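How to fold fuzzy cloths and towels on a small table

Posted by Consolacion Dumlao, 29 Oct 2024

When I moved to Andanville I had a very small apartment and no good place for folding laundry. The bed is too soft and too low, and after 20 minutes my back was complaining. So I started to fold on the little table next to the wall. Several readers of my Luvcombe page asked how I do the thick, fluffy pieces, the ones that never want to stay flat. I wrote my method in 5 steps. It is simple, but please read everything one time before you start.

What you need

A small table with a tablecloth on it. I prefer a checkered one, and you will see why in step 3. You also need your clean, dry cloths and a shelf or drawer where they will go. An iron is not necessary. For fleece and similar fabric I would even say keep the iron far away.

Step 1. Clear the middle of the table

Push small things to the back or to the side. You don't have to carry everything to another room. A bowl can stay in the corner if your cloth doesn't reach it.

Step 2. Bring only a few pieces

Please don't put the full load on the table. Take one or two pieces and leave the others in the basket. If they came out of the dryer in a ball, put them down as they are and don't pull yet. Fluffy fabric catches on itself, and it is easier to find the corners when the piece is resting on something. Look for a hem with your fingers, follow it to the first corner, then lift from this corner and let the rest fall open.
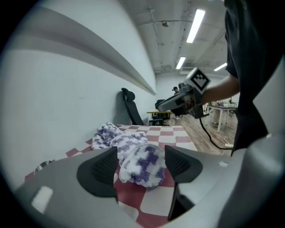

Step 3. Spread the cloth and make it straight

Lay the cloth across the front half of the table, with one long side near you. Now use the squares of the tablecloth like the lines in a school notebook. The side of your cloth should run along the side of the squares. If your cloth has stripes, you can compare these also, and then you notice very quickly when something is crooked.

Start from the far side and smooth toward yourself with open hands. Don't press hard. The near edge can hang a little over the front of the table, it is not a problem. Then take the two front corners, one on the left and one on the right, and pull them gently away from each other.

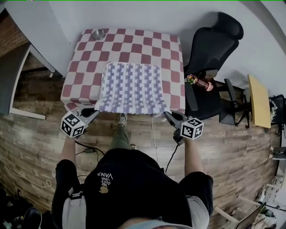
Small wrinkles along the near edge are normal with bumpy fabric. I used to fight with them for a long time, until my neighbor Ibrahim Nwosu told me that they disappear inside the fold anyway. He was right, so now I leave them.

Step 4. Fold

Take the two front corners and bring them to the back corners. Smooth once. Then fold from left to right, and if the shelf is narrow, fold one more time in the same direction. Thick cloth becomes high very fast, so I stop at 4 layers for anything fluffy. Thin kitchen towels can have more.

Step 5. Put away

Place the folded edge to the front of the shelf. My shelf is 25 cm deep and this size fits well. In December, when I take out the winter blankets, I fold them the same way, but I do it on the big table at my sister's house.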